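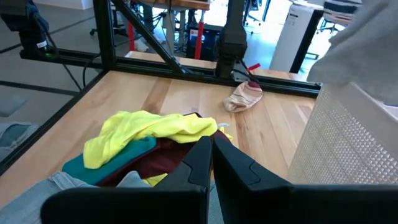
Pesard Laundry Bin Review: Four Months of Daily Use

I bought the Pesard in white after the wicker hamper in our hallway finally gave out. The old one had been shedding bits for a year and snagged two sweaters before it went. I wanted something with a pattern on it that didn't look like a trash can, and I wanted to be able to wipe it down. I looked at three bins before deciding: the Pesard, the Bullar and a canvas one from Clendix.

The Pesard is the one I kept. It has a raised diamond pattern on the outside and is smooth on the inside. The open top is wide enough that you can throw a shirt at it from across the room and usually get it in, or at least over the rim.

Size and capacity

The listing gives the capacity as 78 liters. In practice it holds three to four days of clothes for two adults and a child, or less if there are jeans. Denim takes up a lot of room and doesn't pack down. T-shirts, socks and light sweatshirts pack down well. A full set of bath towels fills it by itself, so I wash those separately and carry them straight to the machine.

It is taller than it is wide. Small things end up at the bottom and you have to lean in to get them. I have found single socks in there after I thought I had emptied it, so now I tip it out onto the table instead of reaching in.

Sorting

There is no divider. If you sort as you go, this will bother you. The Bullar has a removable panel down the middle and I did like that, but each half was too narrow for a pair of pants unless you folded them first, and I am not going to fold dirty pants.

What I do with the Pesard is dump everything out and make piles. Anything neon or dark red gets its own load the first few times. I learned that with a maroon shirt and a set of pillowcases. Denim goes with the darks, inside out. Knee socks and anything striped go in with the lights if they are mostly cream or white. It takes five minutes and I don't mind it.

Cleaning

The raised pattern collects dust. I expected this and it is still more than I would like. A dry cloth goes over the tops of the diamonds and leaves the lines between them gray. A soft brush and dish soap gets it clean, and I do that every three weeks. The inside only needs a wipe. After gym clothes sat in it from Friday until the end of a long weekend there was a smell, and it was gone after I rinsed the bin in the shower and left it by an open window – no staining either.

Handles and carrying

The handles are cutouts just under the rim. The edges are rounded and don't dig into your hands with a normal load. With wet towels they do. I carry it down 21 steps to the basement and would not want to do that with anything heavier than regular clothes. The bin flexes a little when it is full but has not cracked.

Lid

The lid is sold separately. I bought it and stopped using it after a week. It sits on top without clicking in, and everyone in the house put clothes on top of it instead of under it. Save your money unless you have a cat that sleeps in laundry.

Compared to the others

The Clendix canvas bin is lighter and folds flat, which would be useful in an apartment. It slumped whenever it was less than half full and I got tired of straightening it. The Bullar is better made than the Pesard, with thicker walls, and costs nearly twice as much. If you need two compartments I would look at it again.

What I would change

The feet are hard and slide on tile. I stuck four felt pads on mine and that made it worse, then switched to rubber ones, which hold. The white also shows scuffs near the base where shoes and the vacuum hit it. Most of them come off with a damp sponge. The gray version would probably hide them, but it was out of stock in June when I ordered.

Rating: 4 out of 5

Good: wide opening, easy to rinse out, comfortable to carry with a normal load.
Not so good: dust in the pattern, slides on hard floors, pointless lid, no divider.

I have since bought a second one for my daughter's room.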